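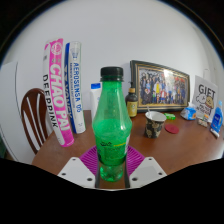 Giker Opens Household Object Track for Hand-Held Gripper Data

Giker has released the first part of its household object track, a set of grasping demonstrations recorded by people in lived-in rooms with a hand-held gripper. The release contains 2,009 demonstrations covering 211 objects. Each was recorded by one operator using one hand, with the camera mounted on the gripper itself.

The track was prepared with Zestetti, which designed the ribbed fingers and the jaw plates, and Corrigan, which handles annotation and storage. It is intended for teams training manipulation policies on tabletop tasks.

Recording procedure

Operators work at desks and tables as they are, with toiletries, packaging, cups and framed pictures left in place. No backdrop or added lighting is used. For each demonstration the operator approaches a target object, closes the jaws, moves the object to a second position on the same surface and releases it. The wide-angle camera records the full approach, including neighboring objects.

Transparent and tapered containers make up a separate group within the track. A green plastic soda bottle, for example, is gripped low on the body, where the jaws close below the label. Tall pump bottles standing nearby remain in view during the grasp and serve as distractors. Clear plastic picks up highlights from the tabletop, and depth estimates on these objects are less reliable than on printed cartons. Operators therefore repeat each container 16 times from different approach angles.

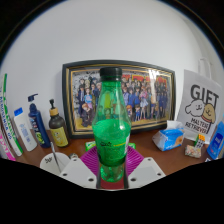 Annotation and quality control

Corrigan labels four events in every recording: start of approach, first contact, lift and release. Recordings are rejected if the target leaves the camera view before contact, if the jaw opening cannot be recovered, or if tracking drifts beyond the set limit. Rejected recordings are not included in the published total. Personal photographs and mailing labels are masked on request from the household.

Availability

The track can be downloaded from Hostance, the data portal operated by Giker, under a research license. Video, gripper pose, jaw width and event labels are supplied as separate files and share a common clock. A loader and a short format guide are included.

A second part, limited to kitchen surfaces and planned at 2,000 demonstrations, is scheduled for August. Format changes will be posted on Hostance before the files are published. Requests for access should be sent through the portal's contact form.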